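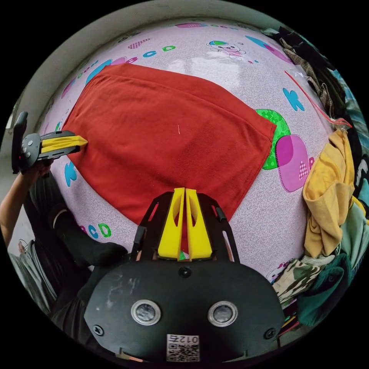

Towels go first because they are the easiest thing to calibrate on. A towel is a rectangle with four usable corners and a hem that tells you where the long edge is. Fold it in half across the length, fold in half again, then in thirds, and check the width against the shelf. My shelf in the Cledlow flat is the limiting dimension for everything in this post: 73 cm wide, with a divider that takes a little off each side.

Background, for anyone who missed the May entry. I moved the linen and the T-shirts out of the chest of drawers and into the Brarnier open unit, and the old folds stopped working. In a drawer a sloppy fold is held in place by its neighbors. On an open shelf it slumps, and the stack leans toward whichever side has the thicker edges. I refolded the lot, on the bed, and wrote down what held.

The surface matters more than I expected. A table gives a crisper crease, but mine is narrower than a bath towel, so one end always hangs over and drags the rest with it. The bed is soft and takes the whole piece. The cost is that the mattress gives when you press, so you flatten with the palm moving outward from the center. Pressing straight down only makes a dent. The fitted sheet has to be tight too. If it rides up, it gets folded into the towel and you start over.

The sequence I settled on for shirts:

Lay it face down, collar away from you.
Pull the hem straight before touching the sleeves.
Fold one side in to a line starting about halfway along the shoulder, then lay the sleeve back on itself.
Repeat on the other side. The two edges should be parallel; if they taper, the stack will lean.
Bring the hem up to just below the collar, then fold once more.

Step two is the one I used to skip. A twisted hem throws off both side folds, and you only find out at the end, when one layer sticks out past the others.

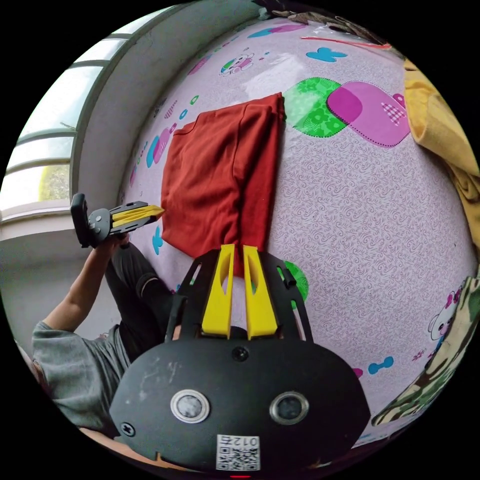
A reader wrote in after the May entry to argue that the last fold should be in thirds, so the shirt can stand on its edge like a file. I tested it on the lighter cotton. It works in a box with sides. On the Brarnier shelf the row stays up until you take one out, and then the rest go over. For a drawer I would follow the reader's advice. For an open shelf I am staying with flat stacks, five shirts to a stack.

Thickness was the next variable. My two Fukuda work shirts are a heavy knit and come out nearly twice as tall as the thin ones when folded the same way. Mixing them in one stack puts a step in the middle. They now have a stack to themselves, on the left, against the upright.

Printed shirts I fold with the print inside, one layer of cloth between the ink and itself where the size allows. Old prints tend to stick to each other in warm weather, and the shelf is on the same wall as the boiler pipe.

Collars are the remaining problem. A ribbed neckline that has stretched will not lie flat, and it pushes the top layer up at one end. I turn alternate shirts around so the collars do not all land on the same side.

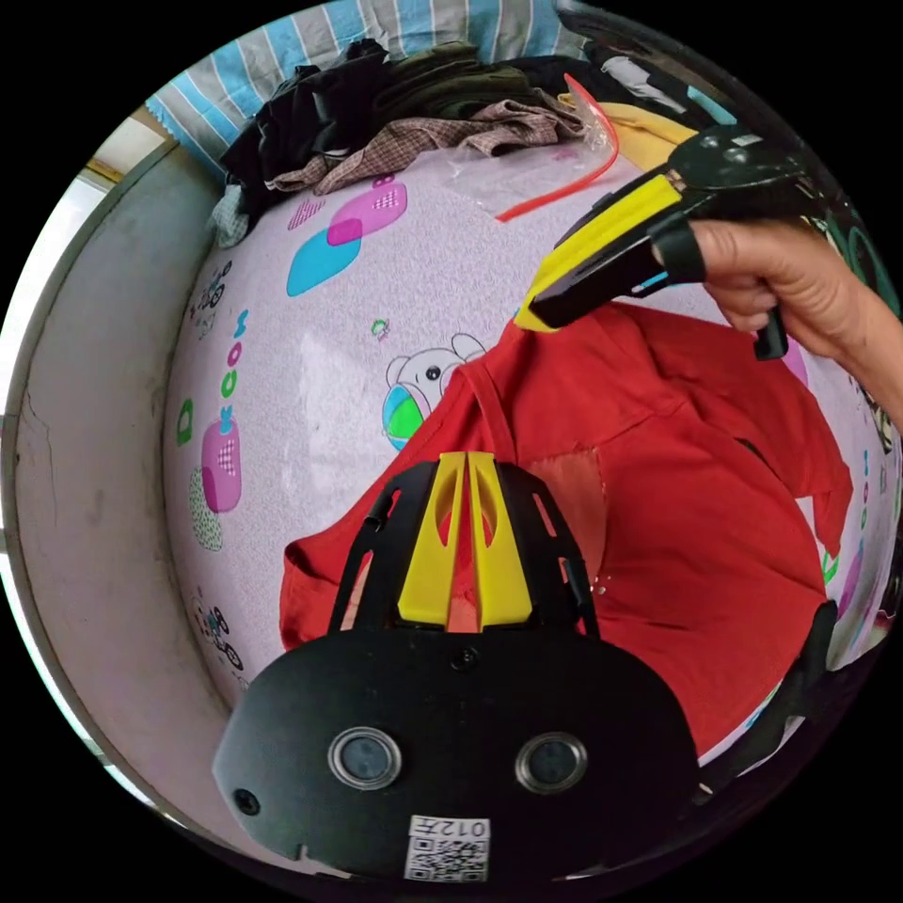
Soritetti, commenting on the earlier entry, objected to the face-down start: lay the shirt face up, pinch at the shoulder and at mid-length, cross one over the other, and the whole thing takes a couple of seconds. I know the method. It is faster, and my results vary by a finger's width from shirt to shirt, which shows on an open shelf. With practice that may shrink. I gave it 15 shirts and went back to the slow way.

Still to do: pillowcases, which should be simple, and the fitted sheets, which will get their own post. The divider also needs moving one peg to the right before the winter blankets go in.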